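문의번호 998 / 식탁 상판 얼룩 및 물병 소분 중 흘림 건
접수: 20/02/2023
제품: Plolta 원목 식탁 (진갈색, 유광 마감)
작성: Buppha Pongsiri
담당: Enda Madigan
상태: 처리 중 → 종결

안녕하세요, 지난 10월에 Lormont 매장에서 식탁을 산 사람입니다. 산 지 얼마 안 됐을 때는 정말 반짝반짝하고 예뻤는데요, 요즘 상판에 허연 자국이 자꾸 생겨서 글 남깁니다. 처음엔 컵 자국인가 했는데 동그랗지도 않고, 길쭉하게 번진 것처럼 보이다가 어떤 날은 또 안 보여요. 제가 이 식탁에서 물을 자주 옮겨 담거든요. 큰 통에 받아 둔 물을 깔때기로 작은 물병에 나눠 담는 건데 아무리 조심해도 꼭 조금씩 흘립니다. 그래서 혹시 물이 스며들어서 마감이 상한 건 아닌지 걱정이에요.

지금까지 제가 해 본 것:
마른 행주로 닦기 - 자국 그대로
미지근한 물 살짝 묻혀서 닦고 바로 마른 걸로 닦기 - 좀 나아진 듯? 근데 다음 날 보니 또 있음
주방세제 한 방울 - 오히려 뿌옇게 됨 (이건 안 할 걸 그랬어요 ㅠㅠ)

답변 (Enda Madigan)
안녕하세요, 고객님. 세 가지 여쭤볼게요. 첫째, 자국이 손으로 만졌을 때 느껴지나요? 둘째, 방 불을 껐을 때도 같은 자리에 보이나요? 셋째, 흘린 물을 얼마나 두었다가 닦으시나요? 그리고 평소 물 옮기실 때 식탁 위에 뭘 두고 쓰시는지도 알려 주시면 좋겠습니다. 세제는 일단 쓰지 말아 주세요.

추가 글 (Buppha Pongsiri)
답변 감사합니다! 생각도 못 한 질문이 있어서 바로 불부터 꺼 봤어요. 그랬더니 길쭉한 허연 줄은 거의 다 사라지더라고요 ㅋㅋ 불빛이 비친 거였나 봐요. 좀 창피하네요. 근데 전부는 아니고, 자세히 보면 잔흠집이랑 작은 점 같은 게 있긴 있어요. 손톱으로 살살 만져 보면 점은 약간 걸리는 것도 있고 안 걸리는 것도 있고요.

식탁 위에 두는 건 별거 없습니다. 보라색 플라스틱 깔때기 하나, 흰 뚜껑 달린 투명 물병, 그리고 흘리면 닦으려고 키친타월 한 롤. 받침 같은 건 따로 안 깔고 그냥 상판에서 해요. 키친타월은 세워 두면 자꾸 넘어져서 아예 눕혀 놓고 씁니다.
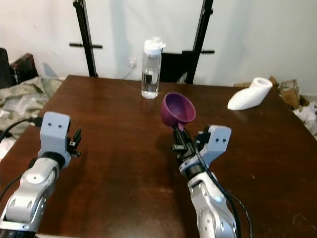
물은 보통 바로 닦는데 전화라도 오면 깜빡할 때가 있어요. 한번은 저녁 먹고 나서야 발견한 적도 있고요. 그리고 제일 많이 흘리는 순간이 언제인지 저도 이번에 유심히 봤는데, 물을 부을 때보다 깔때기를 뺄 때예요! 대롱 끝에 남은 물이 똑똑 떨어지는데, 그걸 들고 키친타월 쪽으로 손을 뻗으니까 상판에 한 줄로 쭉 흘리게 되는 거죠. 이걸 여태 몰랐다니.

또 하나, 물이 깔때기에 고여서 안 내려갈 때가 있어요. 병 입구에 너무 꽉 끼우면 그러던데 이것도 흘리는 원인이 맞나요? 식탁 문의에 깔때기 얘기를 해서 죄송하지만 저한테는 이게 다 한 세트로 골치예요.

답변 (Enda Madigan)
자세히 적어 주셔서 큰 도움이 됐습니다. 불을 껐을 때 사라지는 줄은 유광 상판에 조명이 반사된 것이라 마감 손상이 아닙니다. 걸리는 점은 물때일 가능성이 있으니 아래 순서로 해 보시고 알려 주세요.

1. 부드러운 천을 물에 적셔 꽉 짠 다음, 점이 있는 자리에 잠깐 올려 두기
2. 결을 따라 가볍게 닦기
3. 마른 천으로 물기 없애기
4. 키친타월로 세게 문지르지 않기

깔때기는 말씀하신 게 맞아요. 입구에 꽉 끼우면 병 안의 공기가 못 빠져나와서 물이 고입니다. 살짝 들어서 틈을 주시면 내려가요. 한 번에 200ml 정도씩만 부으시면 넘칠 일도 적고요. 소분하실 때는 가장자리가 올라온 쟁반을 하나 깔아 주세요. 잔흠집은 상판 관리 담당인 Joris Verhoeven에게 전달해 두었습니다.

추가 글 (Buppha Pongsiri)
해 봤습니다! 점은 대부분 없어졌어요. 두 군데는 그대로인데 이건 점이 아니라 진짜 찍힌 자국 같아요. 뭘 떨어뜨렸는지는 기억이 안 나고요. 세제 때문에 뿌옇던 자리도 젖은 천으로 두 번 더 닦으니까 괜찮아졌습니다.

쟁반은 집에 있던 걸 썼는데 진작 이럴 걸 싶네요. 물병도 깔때기도 다 쟁반 위에 올려놓고, 키친타월만 옆에 뒀어요. 깔때기는 뺀 다음에 바로 쟁반에 엎어 놓으니까 이제 줄줄 흘리면서 옮기지 않습니다. 틈 주는 것도 효과 있었어요. 꾸르륵하더니 쑥 내려가더라고요.

찍힌 자국 두 군데는 수리 신청까지 해야 할까요? 눈에 잘 띄는 자리는 아니에요.

답변 (Joris Verhoeven)
안녕하세요, 이어서 안내드립니다. 깊이가 얕고 색이 벗겨지지 않았다면 그대로 쓰셔도 괜찮습니다. 신경 쓰이시면 같은 색 보수용 왁스를 보내 드릴 수 있어요. 바르신 뒤 24시간은 그 자리에 물이 닿지 않게 해 주세요. 잔흠집은 생활 흠집이라 보증 대상은 아닌 점 양해 부탁드립니다.

추가 글 (Buppha Pongsiri)
왁스 보내 주세요~ 주소는 주문할 때랑 같습니다. 잔흠집은 제가 쓰다가 생긴 거니까 괜찮아요. 두 분 다 감사합니다!

처리 메모
보수용 왁스(진갈색) 1개 발송. 고객 확인 후 종결.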